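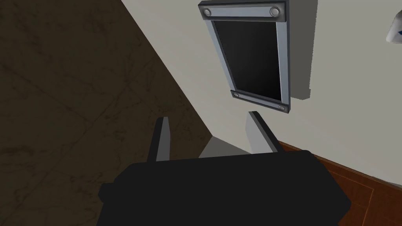
Figure 4. Simulated two-finger gripper, shown open with nothing held between the fingers.

4.2 Cargo Access in Compact Crossovers

The second part of the study looked at how owners of compact crossovers load and unload the rear cargo area. Households in Vonmont and Mellska were asked to keep a written log for 9 weeks. A total of 400 logs were returned, and 30 were set aside for missing entries on seat position.

Most owners left the rear seats upright on weekday trips and folded them only for large purchases or travel. Owners whose vehicles had a release lever in the cargo area folded the seats more often than those who had to reach in from the side doors. This difference held in both towns and did not depend on the age of the vehicle.

Lift-over height was the most common complaint. Nearly 40 percent of respondents wrote that they had put a heavy item on the back seat to avoid lifting it over the rear bumper. Earlier work by Zalewska on wagons reported a similar habit – though in that study the items were mostly groceries, while the present logs also list strollers, pet crates and tools.

Powered liftgates drew mixed comments. Some owners valued them in parking lots, and others found them slow in the rain. The Lusollow survey form did not ask whether the gate could also be closed by hand, and the effect of this feature could not be tested. Section 4.3 takes up the related matter of floor covers and tie-down points.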